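Small Things, Properly Put Away: the Sunglasses Pages

Welcome back to the gallery! If you are new, I collect the little storage objects that most people throw in a drawer and forget: pen boxes, watch rolls, sewing tins, pill cases, and (my favorite by a mile) hard cases for glasses. I own 181 of them now, and I still get a thrill when one shuts with a good clean snap.

This set is all about one everyday job, which is putting a pair of sunglasses to bed. I got interested in it last June, when I spent a weekend at the Istmont flea market and came home with a bag of cases and a very sunburned nose. Every dealer had an opinion on how glasses should lie. Some swore by lenses down on the cloth, some by lenses up, and one lovely man at the Cheetham table told me he had worn the same pair for years and only ever kept them in a sock. I have tried it all, sock included, and I love talking about it, so on we go. 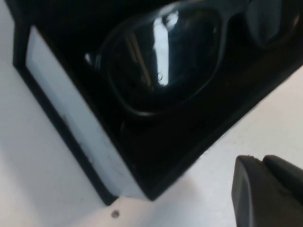
Black on black is such a good look for a case, and I will defend it to anyone. People tell me it's dull. I think it's the most grown-up thing you can own for under the price of lunch! It does make you work a little, because dark frames in a dark interior nearly vanish, and on a gloomy morning I have patted around inside a case to find out if my glasses were home. What saves you is the shine. Look at that tall white reflection standing on the lens, and the little glint out by the rim. I also have a real soft spot for the pale band along the side wall, which keeps the whole thing from turning into one dark lump.

A word on white tables, while I am at it. I do all my sorting on one at home and I can't recommend it enough. Cases have crisp edges, and crisp edges want a plain background. I tried a green felt mat for a while (a present from my sister, sorry, Jo) and everything on it looked like it was waiting for a card game.

Now for the question I get the most mail about: folded how, and which way up? I fold the left arm first, then the right, and lay the pair down along the length of the case, lenses facing up. I know the lenses-down people have their reasons.

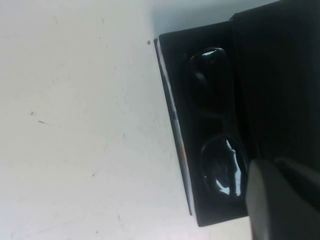
My own reason is simple enough. Grit falls to the bottom of a case and stays there, and I would much sooner have it under the arms than under the part I look through. Open the lid all the way before you put anything in, too. I see people prying a case open two inches and posting their glasses through the gap like a letter, and then they wonder where the scratches come from. Give it room – the hinge will forgive you.

A few more habits from my house, in no order at all. I tap out every case over the sink on the first of the month. I wash the cloth by itself, with no softener. I never leave a case on the dashboard, however handy it is. And I keep one spare, a slim Costau I found for 400 pennies exactly (yes, the dealer let me pay in pennies, and yes, he counted them), in the pocket of my winter coat, where it has been a hero more than once.

Then comes the part I enjoy more than I should, the wipe-down. I like to get my face right down near the surface and go looking for crumbs. A small black speck with a scatter of finer bits trailing off it is just the sort of thing I mean. You would walk past it all day long, and a lens would find it in a second. Damp cloth first, dry cloth after, and only then do the glasses come out again. 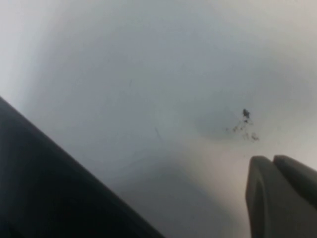

Wiremu Wihongi wrote in to say that I have it the wrong way around, and that the cloth ought to live under the glasses and never on top, where it gets pinched in the lid and holds the case open a crack. He has used a Clernen case that way through 381 days of beach walks, by his own count, and reports one scratch, which he blames on his keys. I tried it his way this week and I have to say the lid does close better! I'm keeping the cloth underneath for now.

Next up are the sewing tins, including the round one with the stubborn lid that so many of you asked about.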